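배관설비 기초 6주차 강의노트 - 배수관 막힘과 트랩

4/1/19 수업분. 지난주 급수 압력 얘기 못 끝낸 건 뒤로 미룸. 오늘은 배수만.

교재 213쪽부터. 그림 많은 쪽은 각자 읽어 올 것.

1. 배수는 왜 급수랑 다르게 생각해야 하나

급수관은 압력으로 민다. 배수관은 중력. 그래서 구배가 전부라고 봐도 됨. 급수관은 위로 꺾어도 물이 가지만 배수관은 조금만 처져도 그 자리에 물이 고이고, 고인 자리에 찌꺼기 앉고, 거기서부터 좁아진다.
현장에서 "자꾸 막혀요" 하는 집 가보면 이물질보다 구배 불량이 원인인 경우가 꽤 있음. 뚫어주고 오면 몇 달 뒤에 또 전화 온다. 같은 집에서 두 번 부르면 관 기울기부터 의심.

구배 너무 급해도 문제. 물만 먼저 빠지고 고형물이 남는다는 설명 많이 들었을 텐데, 가는 관에서는 그보다 트랩 봉수 빨려나가는 쪽이 더 신경 쓰임 (3번에서 다시).

기준값은 관경 따라 다르다. 표는 교재에 있으니 옮겨 적지 않음. 외우지 말고 찾는 법을 알아둘 것. 관경이 작을수록 구배는 급하게, 이것만 머리에 넣기.

2. 트랩 종류

P트랩 - 벽으로 빠짐. 세면기, 싱크대. 제일 흔함.
S트랩 - 바닥으로 빠짐. 자기사이펀 잘 일어남. 옛날 집에 많고 새로 시공할 땐 권하지 않음.
U트랩 - 가옥트랩이라고도. 수평주관 끝에. 흐름 방해하니까 요즘은 잘 안 씀.
드럼트랩 - 주방. 물 많이 담김, 봉수 잘 안 깨짐. 대신 청소 안하면 난리.
벨트랩 - 바닥배수. 종 모양 뚜껑 빼버리면 트랩 기능 없어진다. 물 안 내려간다고 종을 빼놓고 쓰는 집 정말 많음. 냄새 민원의 단골.

그리스트랩은 트랩이라기보다 포집기로 따로 분류. 식당 주방. 다음 시간에.

이중트랩 금지. 하나 더 달면 냄새 더 잘 막을 것 같지만 두 트랩 사이에 공기가 갇혀서 배수가 안됨. 시험에도 나오고 현장에서도 나옴. 세면기 밑에 P트랩 있는데 벽 안에 또 트랩이 묻혀 있는 경우가 있음. 리모델링 몇 번 한 집은 꼭 확인.

3. 봉수 파괴

봉수 깊이 보통 50~100mm. 얕으면 금방 깨지고 깊으면 물이 안 빠지고 찌꺼기 쌓임.

원인별로:
자기사이펀 - 만수 상태로 쭉 내려갈 때. S트랩.
유인사이펀(흡출) - 위층에서 한꺼번에 물 내리면 수직관 근처 기구의 봉수가 빨려나감.
분출(역압) - 반대로 아래층에서. 하부 공기가 눌려서 실내쪽으로 튀어 나옴. 저층 세대 변기에서 꾸르륵 하는 게 이거.
모세관 - 머리카락, 실. 트랩 턱에 걸쳐서 조금씩 빨아냄. 청소하면 끝.
증발 - 오래 안 쓴 욕실, 베란다 배수구. 물 한 바가지 붓는다. 출장비 받기 민망한 경우.

앞의 세 개는 통기로 해결. 뒤의 두 개는 통기관 달아도 소용없음. 이 구분을 작년 시험에서 많이 틀림. 다시 한번 볼것.

4. 막힘 위치 찾기

순서가 중요하다. 장비부터 꺼내지 말 것.

한 기구만 안 내려감 -> 그 기구 트랩이나 기구배수관.
같은 층 여러 기구 -> 배수수평지관.
아래층 기구로 올라옴 -> 수직관 하부 또는 수평주관.
건물 전체 -> 옥외 쪽. 맨홀 열어본다.

질문은 짧게. 언제부터인지, 갑자기인지 서서히인지, 다른 데는 괜찮은지, 최근에 공사했는지. 갑자기면 이물질, 서서히면 기름이나 비누때. 대체로 그렇다는 거고 예외는 있음.

사례 하나. Mastton 상가건물, 2층 탕비실 싱크대. 시설팀에서 트랩 두 번 갈았는데 그대로. 가보니 옆 화장실 세면기도 느림. 그러면 트랩은 아니고 지관이다. 소제구 열고 스네이크 넣으니 4m 조금 못 가서 걸림. 꺾이는 자리에 엘보를 90도짜리로 바로 써놨음. 45도 두 개로 바꾸고 끝. 교체비 포함 견적 양식은 Vodbridge 양식 참고 (자료실).

5. 장비

압축기(뚫어뻥) - 무시하지 말기. 세면기는 오버플로 구멍을 젖은 걸레로 막고 해야 압이 걸린다. 안 막고 열심히 펌프질하는 사람 해마다 있음.
핸드 스네이크 - 짧은 구간. 돌리면서 넣기, 밀지 말 것. 억지로 밀면 안에서 꼬인다.
전동 스네이크 - 장갑은 가죽으로. 면장갑 말려들어감. 절대 금지. 이거 어기면 실습 제외함.
고압세척 - 기름때. 노후관에는 압력 낮춰서. 주철관 오래된 건 먼저 내시경으로 확인하고.
내시경 - 막힌 채로 넣으면 흙탕물만 보임. 일단 물길을 내고 나서 넣기.

약품은 가급적 쓰지 않음. 손님이 이미 부어놓은 경우가 많으니 꼭 물어볼 것. 모르고 트랩 풀었다가 얼굴에 튄다. 보안경 필수. 산성하고 염소계 섞이면 가스 나옴.
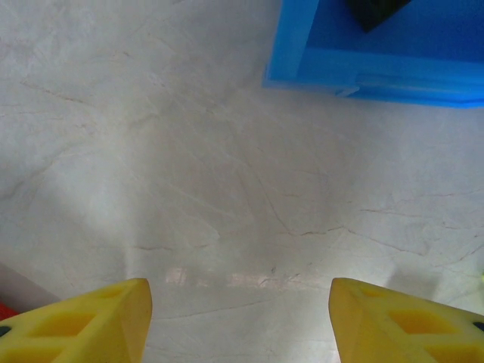
트랩 풀 때는 밑에 통부터 받친다. 너트는 손으로 먼저, 안 되면 렌치. 플라스틱 너트를 렌치로 꽉 조이면 금 감. 조립은 손으로 다 잠그고 살짝만 더. 패킹은 방향 있는 거 조심, 테이퍼가 너트 반대쪽을 보게. 헷갈리면 분해 순서대로 늘어놓기. 헌 패킹 다시 쓰지 말 것, 몇백원 아끼다 재방문한다.

끝나면 물 가득 받아서 한 번에 내려본다. 졸졸 틀어놓고 "안 새네요" 하면 안됨. 마른 휴지로 이음부 돌려가며 닦아서 확인. 휴지 젖으면 다시.

6. 통기관 간단히

각개통기 - 기구마다. 제일 좋고 제일 비쌈.
루프통기 - 기구 여러 개 묶어서. 최상류 기구 바로 아래에서 뽑음.
신정통기 - 수직관을 그대로 위로 연장. 소규모.
결합통기 - 고층. 배수수직관과 통기수직관 연결.
도피통기 - 루프로 부족할 때 하류쪽 보강.

통기관은 기구 넘침면보다 위에서 연결. 150mm 이상. 밑에서 연결하면 막혔을 때 오수가 통기관으로 들어가고, 그러면 통기관도 못 씀.
지붕 위 개구부에 새집, 낙엽. 겨울엔 성에. 여러 층에서 동시에 꾸르륵 소리 나면 옥상 올라가 볼 것.
통기밸브(흡기밸브)는 들이마시기만 하고 내보내지는 못함. 역압에는 효과 없다. 벽 속에 묻어버리면 점검 불가.

7. 과제

(1) 자기 집 배수기구 트랩 종류 적어오기. 욕실, 주방, 베란다. 못 열어보는 건 못 열어봤다고 쓰기. 지어내지 말것.
(2) Wellar 실습동 배관 계통도 복사본에서 통기 빠진 곳 2군데 찾아 표시. 이유 한 줄씩.
(3) Modise 점검일지 읽고, 막힘 신고를 위의 4번 기준으로 위치별로 나눠 보기. 전체 1,216건인데 다 하지 말고 10월분만. 분류 애매한 건 따로 빼둘 것. 어디가 애매했는지가 더 궁금함.

제출은 다음 수업 시작 전. 손글씨 가능, 알아볼 수만 있으면. 메일로 보낼 땐 제목에 학번.

다음 시간: 그리스트랩, 옥외배수, 시간 되면 급수 압력 남은 부분. 작업복, 보안경, 가죽장갑. 슬리퍼 신고 오면 실습 못 들어감.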